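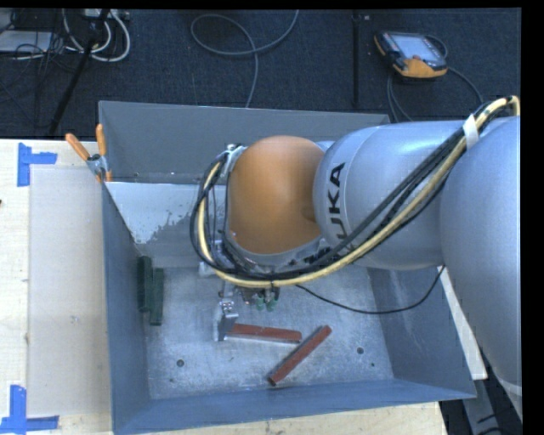 A reader wrote in to say that the arm stops on a collision fault every time it goes for a bar lying along the wall, that clearing the fault and restarting only gets the same stop again, and could we please put the whole recovery in one place instead of spread over three old pages. So this page covers the stop itself, how to get the arm out of the bin, and how to find the cause before you run again. It was written for the bar picking cell at Skorcombe, which runs Brunet for vision and Imov for the gripper logic. Menu names will differ if you use something else, but the order of the steps is the same.

What the fault looks like

The arm goes down into the bin, slows at the approach point, and stops partway through the last move. The program reports a collision or an excess torque, depending on which limit was reached first. The gripper stays in whatever state it was in. In our log for October the cell stopped this way 44 times. Most of the stops were on bars against a wall, like the two green ones at the left side of the bin. Bars out in the middle of the floor give less trouble unless one lies close to or over another.

Before you touch anything

Stop the program at the pendant. Do not just clear the message. If the program is still active, clearing the message can leave the cell ready to continue the same move.

Switch to manual reduced speed. Keep the pendant with you from this point on and hold the enabling switch only while you are moving the arm.

Leave the air on for now. If the gripper is holding a bar above the bin floor, dropping pressure may let it go, and the other end can kick up off the wall. Keep your hands out of the bin while the arm is enabled. This applies even if the arm has not moved for several minutes.

Write down the fault number, the pick number and the time of day. If Brunet saves the last scan, copy it now. It is overwritten on the next cycle.

Getting the arm out

1. Look at the gripper from two sides before you jog. You want to know if a finger is against a wall, against the floor, or pressed on a bar. A finger tip down in one of the round holes in the bin floor can look fine from above.

2. Set jogging to the tool frame. If the tool went in at an angle, going straight up in the world frame will drag the finger along the wall.

3. Back out along the tool axis in small steps. We use 5 mm steps until the finger is free. If the torque reading goes up as you move, stop and try the opposite sideways direction by one step, then back out again.

4. Watch the cables on the way out. The wrist turns more than people expect on wall picks. Look for any thin cable that hangs low from the wrist across the bin, and for the hose tightening at its bend. If anything pulls tight, turn the wrist back first and lift second.

5. When the gripper is clear of the rim, move to the home position at reduced speed.

6. If there is a bar in the gripper, set it down on a flat surface and open the gripper from the Imov manual page. Then shut off the air, lock it, and check the fingers.

If the arm will not jog at all because it is past a torque limit, use the collision override on your controller according to its own manual. Do not raise the limit to get moving and then forget to put it back. That happened at Skorcombe once and the next contact bent a finger plate.

Checking for damage

With the arm at home and locked out, check the following.

Finger plates: lay a straightedge on each one. Replace a plate that is bent. Bending it back makes it lose its hold on smooth bars.

Bracket bolts: look for a gap under the heads. Re-torque all of them if one is loose.

Air fittings: push each tube in and tug it lightly. A tube that has backed out a little will still close the gripper with reduced force, and you will get dropped bars for the rest of the shift.

Bin position: this is the one people skip. A hard contact can move the bin even when it is clamped. Our bins have a clamp on the rim, and a clamp can hold tight and still let the bin turn under it. Measure from fixed points on the table to two corners of the bin and compare with your setup sheet. If either corner is off by more than 2 mm, redo the bin calibration.

Finding the cause

Open the saved scan in Brunet and turn on the wall model. Compare the drawn walls with the real ones in the point cloud. There are three things we normally find.

The walls in the model are straight and the walls of the bin slope. The planner thinks it has room at the bottom that is not there. Measure the bin at the rim and at the floor and enter both. The single width setting is only good for bins with vertical sides.

The scan is poor near the wall. Bare, scratched metal throws light around, and a dark bar beside it may come back with holes in it. The center of the bar is then placed too far toward the wall. Lower the exposure one step and scan again without moving anything. If the bar position changes by more than a bar's edge, the scan was the problem.

The gripper model is too small. Many people load the fingers and leave out the bracket, the fittings and the cable loop. Add a simple box around all of it. You will lose a few picks in the corners, and Imov will mark those bars as unreachable.

Change one setting at a time and note it on the setup sheet.

Starting again

Set the minimum wall distance to 9 mm for the first run. You can bring it down to 7 mm later if too many bars are skipped. We tried going lower and the faults came back.

Run the first pick in manual, stepping through the approach, with a single bar in the middle of the bin. Then put one bar against the wall and do it again. Go to automatic only when both have gone through without a torque warning, and close the guard before you do. Watch the first full bin from outside the guard.

If the fault returns on the same side of the bin, go back to the bin position check. If it moves around, look at the scans. If it only comes with one type of bar, check the bar size entered in Imov against a real bar, including the wall thickness if it is a tube.

The blank setup sheet and the recovery card for the cell door are on the Fesovent downloads page, under bin picking. The card covers steps 1 to 6 only. Print it on heavy paper, the thin ones curl up by the air dryer.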